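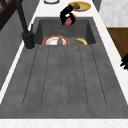

Honov Sharpening Set: three months in

Two stones, a holder, a flattening plate, an angle guide, a strop. £142 the lot. Bought with my own money, no discount, nobody at Honov knows I exist.

Short version for people in a rush: very good coarse stone, decent fine stone, angle guide is rubbish, strop is nice. Buy it if you cook most days and your knives have gone dull. Don't buy it if you own one knife and it came free with something.

Long version underneath. Written in bits between other jobs so excuse the jumps.
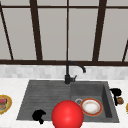 Vilja Koivisto

Background first. I had a pull-through sharpener for years, the Fonach one with the two slots. Quick, cheap, and it chews your knives up. My good chef's knife had a wavy edge from it and the heel had worn into a little hollow. Tomatoes were getting squashed. Onions making me cry more than they should. So, stones.

The coarse one is 300 grit and it's the best thing in the box. Cuts fast. Feels gritty under the blade at first and then settles down after a few goes. I took the wavy edge out of the chef's knife in one evening, stopping for tea. It does wear, mind. There was a dip in the middle by week five and I had to use the flattening plate, which takes longer than you'd think and makes a noise my dog leaves the room for.

Fine stone. Softer. Gives you a proper kitchen edge, paper test no problem, hair on the arm more or less. Won't give you a mirror and I don't want one. It gouges easily if you push the tip in, I've two little nicks near one end already, both my fault.

Soaking. The leaflet says 10 minutes for the coarse one and just a splash on the fine one. Do not soak the fine one!! I did, first week, left it in a tub while I was on the phone to Hubert, and it's had a faint crack along one side ever since. Still works. Leaflet does say so but in tiny print on the back, and it should be on the front in red.

The holder. Rubber feet, a screw at one end to clamp the stone. Grips well on a worktop, less well on anything damp. The screw rusted a bit by the second month, which at this price, no. Wipe it dry after every use and it's fine.

Angle guide. A plastic clip that goes on the spine of the knife. It slides. It scratches. It's too big for a paring knife and too small for a cleaver. I used it twice and it's now in the drawer with the takeaway chopsticks. Learn the angle by hand: stick a bit of marker pen along the edge, do a few strokes, look where the ink's gone. If there's still ink at the very edge you're too flat, lift the spine up a touch. Took me an afternoon to get it. Valeriano at the Detley evening class showed me that one and it's worth more than the clip. 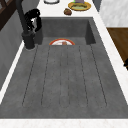 Mess is the bit most reviews skip. You get a grey paste off both stones, more off the coarse, and it dries like cement on a worktop. I work at the sink, stone on a board laid across, rinse as I go. The shape of the sink makes a diference. A ribbed floor that steps down to a deep well at the back is handy, you can leave a plate down in the well, a white one with an orangey-red rim or whatever you've got, and still have the grooved part free for the wet stone. Grooves do want a scrub afterwards with a stiff brush. Flat-bottomed sink, put a cloth down first.

Strop. Leather on a wood block, comes with a stick of green compound. Smells great. A few light passes after the fine stone and the edge goes from good to lovely. I now do it before any big cooking session and I've not been back to the stones as often.

What about the Lahtinen set? Asked by Hsin-yi, who has one. Borrowed it for a weekend. Nicer holder, all metal, no rust. Coarse stone slower. No strop. Costs more. If they sold the holder on its own I'd have that and the Honov stones on top.

Things I'd change: better screw, bin the clip, knock a tenner off, bigger box becuase the stones have to go back in bone dry and there's no air in there. Mine live on the windowsill now on a folded tea towel.

Bread knives: no. It won't do serrated and doesn't claim to. Scissors: tried it, made them worse.

Would I buy it again? Yes, grumbling about the price. Will update when the coarse stone needs replacing, probably round January at this rate.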